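Records notebook, Tiltside distance program
Monday, November 6, 2023
Entry by P. Avram. Read and initialed by S. Texier, notes in brackets are hers.

Transcript import, second full run. Goal for the day: get the October intake through the Drandix converter without hand edits and write down every row that comes out wrong. No fixes to the live records until the list is complete.

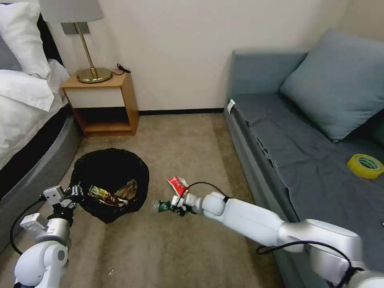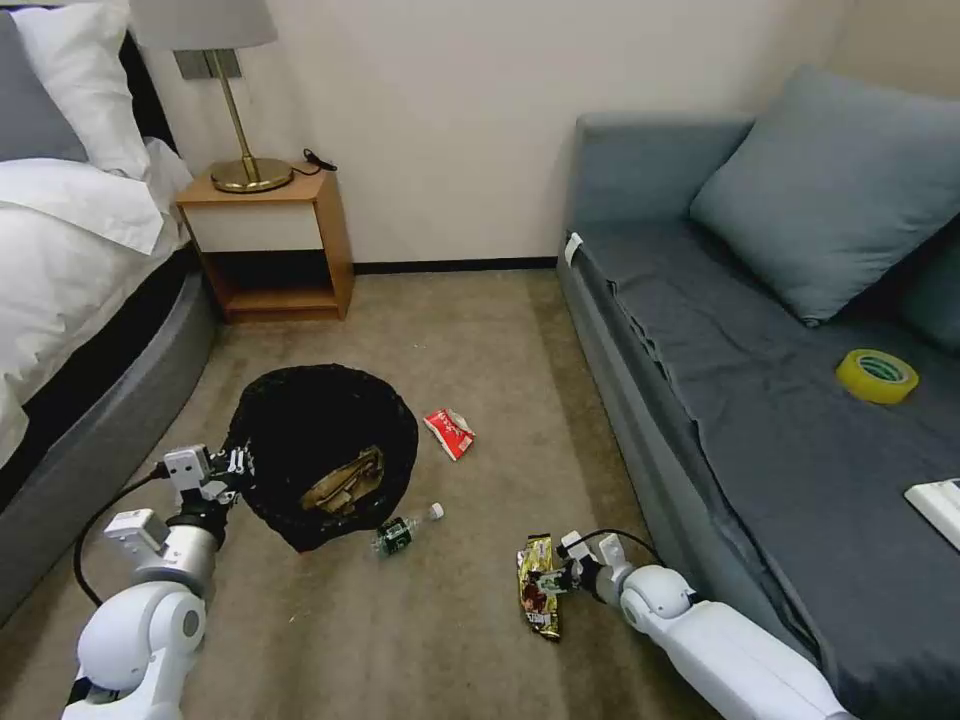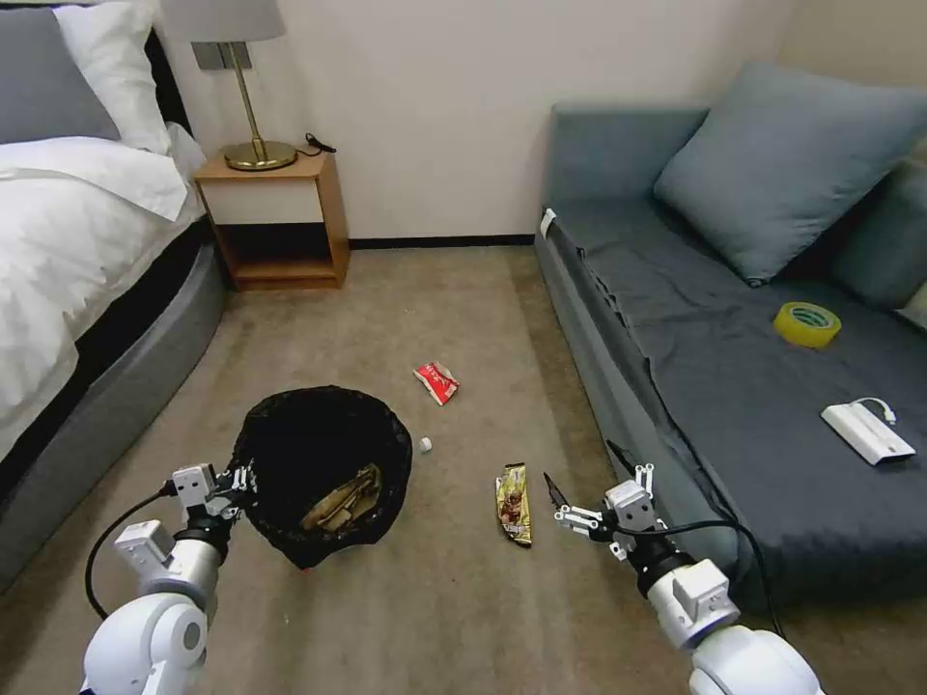 Nightstand and lamp beside the bed, all three.

Setup
Converter build is the same as last run. Test database was wiped and reloaded from the Friday backup. Course code table is the one Séverine corrected after the first run, with the duplicate Algebra II entry removed. Logging set to full. Output goes to the test folder only.

Input is 1828 course rows. Sources are mixed: district exports from Surkville, scanned transcripts keyed by the office, and parent-issued transcripts from home-taught students. Each row should come out with a course title, our code, a credit value, a term and a letter grade. Rows the converter can't place go to a hold file.

Run
Started the job and it stopped almost at once on a text encoding error. One student's last name, Říha, was saved in an older character set by whichever program made the export. The reader stopped at the first letter. Resaved the source file as UTF-8 and compared it against the original by eye, name field and address field. Restarted from zero so the log would be in one piece.

Second start ran to the end. No crash. Hold file has 47 rows, down a lot from the first run, where the duplicate code sent most of the math courses to hold.

Hold file, sorted by cause
18 rows: credit value missing. All from parent-issued transcripts. The parent lists hours or a book title and no credit. Converter is right to hold these.
The other 29: mostly title mismatches. "Composition and Lit," "Comp/Literature," "English 10 w/ writing" and so on. A few are real oddities, see below.

Passing threshold
The converter treats a numeric grade of 70 as the lowest C. Surkville sends its own scale in the header of each export and theirs matches, so no change there. The parent-issued ones are less tidy. Two families give a scale at the foot of the page and the converter doesn't read footers. For those students the letter grade in the output can't be trusted, even though the rows did not go to hold. Marked both by hand in the log.
[Both should go to hold automatically. A row that looks fine and isn't costs more than a held one. – S.T.]
Agreed. Rule to add: if the source type is parent-issued and the grade is numeric, hold unless a scale has been entered.

Half credits
Known problem from the first run, still present. Surkville reports year-long courses as two lines, one per semester, 0.5 credit each. When both lines carry the same grade the converter merges them into one line of 1.0 and the term field keeps only the spring. The total is correct. The term is not, and a counselor reading the record would think the student took a full-year course in one semester. Tried turning merging off. Totals stay the same, term is correct, printed transcript gets longer. I prefer the longer transcript.
[Fine with me, but check that the class rank report counts lines by credit and not by row. It used to count rows.]
Checked after lunch. It still counts rows. Merging goes back on for now, and the rank report goes on the fix list ahead of it. Order matters: rank report first, merging second.

Oddities
a) Ceramics listed with a lab fee in the credit column. Converter read the fee as credit. It was caught by the upper limit on credit per course, so the limit works. Left as is.
b) One student has the same biology course twice, from two schools, with different grades. This is a real repeat. Our policy keeps both lines and counts the higher. Converter kept the first one it met and sent the other to hold. The order depends on the file name, which is a bad thing for it to depend on.
c) A driver education row with no grade, marked "completed." We have no code for that. Needs a decision from the office before it can be mapped.
d) Two rows of Latin, keyed as "Latin America." Typing error on our side. Corrected in the keyed file, with the scan open next to it.

Spot check
Pulled a set of students who had no held rows and read the output against the source documents. I read, Séverine marked. Titles and codes all good. One term wrong, from the merging problem above. One grade with a trailing space, harmless on screen, but it breaks the sort in the grade report. Added a trim step to the reader and reran that student alone. Sort is correct now.

Did not check middle school courses taken for high school credit. There is a separate flag for those and I don't know yet whether the export carries it. The Surkville file has a column headed HSC with Y in some rows and blanks in the others. Probably the flag. Will ask their records desk before I map it.

Parent-issued transcripts
Longer discussion than planned. The form we send to families asks for "credit or hours," and most fill in hours or leave it out. Séverine would like two separate boxes and a line showing how hours convert. I would also move the grading scale from the foot of the form to the top, next to the parent's signature. That does not help with the October group, who have already sent theirs in. Those families get a phone call or an email each. Séverine has drafted the email and I cut the second paragraph.
[Put the second paragraph back in shorter form. They need to be told that the student's enrollment isn't affected while we wait.]
Done.

To do
Rank report: count by credit. PA
Hold rule for numeric grades with no scale. PA
Repeat courses: compare by grade, ignore file order. PA
Ask office about driver education. ST
Email to families with missing credit values. ST
Ask Surkville about the HSC column. PA
Re-export request for the Říha file, correct encoding at the source – otherwise it comes back next term. ST

Files: log, hold list and spot check sheet are in the run 2 folder. The resaved export is next to the original, and the original has not been changed. Test database left as it was at the end of the run, please don't reload it before the rank report is done.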